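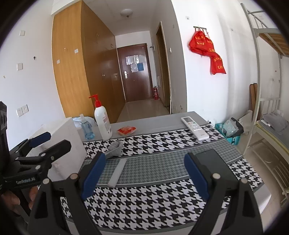
Furemari Project
Progress report to the Curkel Fund, second reporting period
Friday, August 29, 2025

Summary

This report covers the work done on the hand-held gripper pair since the June report. The pair is set up and in regular use at the Galanis apartment. We made 3781 recordings in the period and accepted 3186 of them. Most of the rejected ones come from two faults, a loose pivot on the right tool and a drifting jaw zero on the left. Both are described below. The first is repaired and the second is under control but not fully solved.

Spending is within the approved budget. We ask for one change, a transfer from travel to spare parts, explained at the end.

Setup

The set consists of two tools, one for each hand. Each has a pair of black jaws with a blue rubber pad on the inner face and a camera looking out over the jaws. The operator works standing or seated at a table and handles ordinary household items: bottles, cloths, small boxes, a remote control, a phone. The recordings are used to train the arm at the Fullari workshop, where the same jaws and pads are fitted. For this reason the hand tools and the arm have to be kept in the same condition. If the pads on one are worn and the pads on the other are new, the grip widths no longer agree and the recordings lose much of their value.

In June we were still moving the tools between the workshop and the apartment in a padded case. We stopped doing that in the first week of this period. The tools now stay at Galanis and only come back for repair. The camera mounts hold their position much better as a result, and the check at the start of each day is shorter.

The daily check is now done in this order:

Wipe the pads and look at the edges for lifting.
Check the camera mount for play by hand.
Try each pivot screw. Do not tighten one that is already firm.
Close the jaws fully on nothing, then on the gauge block, and write down both readings.
Make one short test recording with each tool and play it back before starting.

The previous version of the check had the test recording first. We moved it to the end after a morning's work was lost to a mount that was knocked during the pad wipe.

Fault 1: loose pivot, right tool

In the second week of the period the right tool began to close unevenly. One jaw arrived before the other, and flat items turned in the grip. It showed first with thin things lying flat on the table, where the jaws have to come down low and meet squarely. Tall bottles were hardly affected, and so it took us several days to notice.

The cause was one of the pivot screws. It had backed out by less than a quarter turn. We tightened it and it came loose again within two days. When the tool was opened at Fullari we found that the thread in the arm was slightly worn. The screw had been overtightened at some point, probably during our own first assembly.

The arm was replaced with the spare. All the pivot screws on both tools were taken out, cleaned and put back with a removable thread locker, using a small torque driver set to the same value throughout. There has been no further movement. Time out of use for the right tool was four working days. The left tool stayed in service for one-handed tasks during that time, so the schedule slipped less than it would have otherwise.

A new spare arm has been ordered. Until it arrives we have none.

Fault 2: jaw zero drift, left tool

The left tool reads the jaw opening correctly when it is first switched on. After it has been in use for a while the closed reading creeps upward. The error is small, but it is enough to make a closed grip on a cloth look like a grip on something thicker.

We checked the wiring, replaced the cable between the handle and the sensor board, and swapped the boards between the two tools. The drift stayed with the left tool. That points to the sensor magnet or its seat in the jaw linkage. We have not yet taken the linkage apart, as this would put the left tool out of use and there is no second one to take over.

In the meantime the operator closes the jaws on the gauge block every 40 minutes and the software corrects the recordings between two such points. We compared corrected recordings against a caliper and the result is good enough to use. It costs time, and it depends on the operator remembering. A reminder tone was added in July after the step was missed on two occasions.

The linkage will be opened in the first week of the next period, when a break in recording is planned anyway.

Pads

The rubber pads wear faster than we expected. In the application we allowed for one change of pads over the whole project. In practice a set lasts about 70 hours of handling before the edges start to lift. Damp items seem to shorten this. Cleaning products do as well, and the pads should be wiped with plain water after any session with spray or pump bottles. One set was lost early after being cleaned with alcohol, which softened the adhesive. The instruction sheet has been corrected.

Changing the pads is simple but the glue has to set overnight. We now change both tools and the workshop arm on the same evening and note the date on the log sheet. The jaw zero is taken again the next morning before any recording.

Cameras

Focus is fixed on both cameras and has not needed adjustment. The lenses pick up fingerprints when the tools are set down, mostly on the left one. A cloth is kept in the tool case for this. Some early recordings from the period are hazy on one side and were rejected.

Exposure was a greater problem than focus. Boldly patterned tablecloths and white walls behind the table pushed the automatic setting up and down as the tool moved. We locked the exposure at the start of each session from the middle of July on, and rejections for this reason fell to nearly none. We kept the patterned cloths in the plan, as the arm will meet such surfaces in use.

Recordings

The gap between recordings made and recordings accepted is larger than we would like. Sorted by cause, uneven closing on the right tool comes first and the jaw zero second. Exposure is third. The remainder are operator mistakes, full memory cards and a few cases where the file was cut short by a flat battery. We bought two additional batteries and charge them by rotation.

Recordings affected only by the jaw zero may be recovered later if the drift follows the same curve each time. They have been kept in a separate folder and are not included in the accepted number.

Workshop arm

The arm at Fullari was out of use for part of July while the gripper flange was remade. The first flange put the jaws slightly off the center line. The new one is correct to the limit of what we can measure. Trials with cloths have started. The arm picks up a crumpled cloth more reliably than a folded one, and flat items close to the table surface remain the hardest case. Results will be given in the next report, when there are enough runs to be worth reporting.

Plan for the next period

Open the left linkage and replace the magnet and seat.
Fit the new spare arm or return it to stock, depending on what is found.
Record the two-handed tasks that were postponed while the right tool was being repaired.
Write the maintenance sheet in its final form and hand it over with the tools.

Request

Travel costs have dropped now that the tools stay in the apartment. We ask to move the unused part of the travel line to spare parts, for pads, one further jaw arm and a complete linkage for the left tool. The total stays the same. We would need an answer before the break in recording so that the linkage can be ordered in time.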